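Kitchen chores and robots: where I think things stand
October 1, 2025

My brother-in-law Rami Smadi asks me the same thing every time he comes over. When can he buy a machine that empties the dishwasher? I spent a good part of my working life fixing packing equipment, so he thinks I should know. I told him I would write it down this time so he could stop asking.

The short answer is that he can't yet, at least with any machine I would pay for. The longer answer depends on which chore you mean.

What a shop floor does for a machine

For nine years I looked after two lines at Terolitz, where we boxed plumbing parts. One arm there did the same pick all shift. It took a fitting from a tray and put it in a carton. The tray was always in the same place, bolted down, and the fittings always came the same way up. We ran it at 400 cartons an hour on a good shift. If a tray came in bent, the arm stopped and somebody walked over.

That arm had no idea what a fitting was. It did not need to. All the thinking had been done by the people who built the tray, and most of my job was keeping the tray true.

A kitchen has no tray. Breakfast at my house means the toaster, the coffee, a piece of fruit and whatever cup is clean, and all of it moves from day to day. The jars get pushed back to make room. The towel ends up wherever the last person dropped it. People find a banana behind a cereal box without noticing they did any work.

So when I want to know how far along these machines are, I look at the counter before I look at the arm. A bare table with one block on it tells me very little. I would sooner see something like a real breakfast counter, with fruit on a plate and a toaster and too many jars.

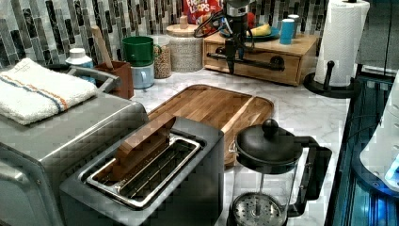
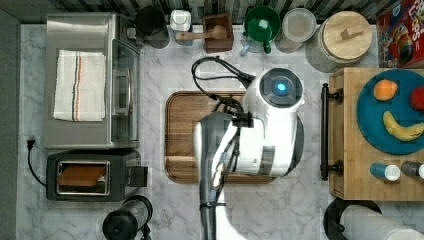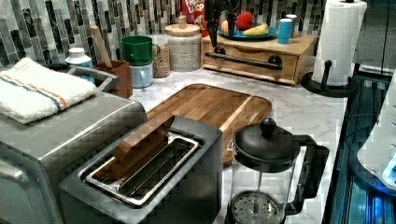 Fruit on a plate, a toaster, and a row of things along the back wall.

Chore by chore

Picking up one solid object. I would call this mostly done. An apple or a cup on an open counter is a fair job for an arm now. It gets harder when the object is up against something else, and a plate of fruit is a good test of that. You have to get hold of the one you want and leave the rest on the plate.

Toast. People laugh at this one but I like it as a test. The slot is narrow, the bread has to go in straight, and then the lever has to go down with some force. Getting the toast back out is worse. Real bread crumbles and bends, and no two slices are quite the same. I would want to see a week of it with ordinary bread from the store.

Drawers. A drawer with a proper bar handle is all right. A small knob is harder, and a drawer that sticks is harder still. Mine all stick in December.

Towels and laundry. Slow. I have watched folding done well, but at a speed that would take all evening for one basket.

The dishwasher. This is Rami's one. Wet glass, forks pointing every way, a rack that slides, and then cupboards at head height with doors that swing. Every piece of that has been shown somewhere. I have not seen all of it done in a stranger's house, start to finish, with no one standing next to the machine.

Cost and speed

My old foreman, Hadi Najjar, had one rule for new equipment. He timed a person doing the job, then he timed the machine, and he counted the minutes somebody spent helping the machine as part of its time. A lot of nice equipment failed on that last part. I have used the rule ever since.

It takes me around 4 minutes to empty the dishwasher – I timed it for this post. If a robot needs half an hour and I have to stay in the room, I have gained nothing. If it needs half an hour and I can be asleep, I would take it and not complain about the speed.

I told Rami to buy a second silverware basket in the meantime. He says it is on his list.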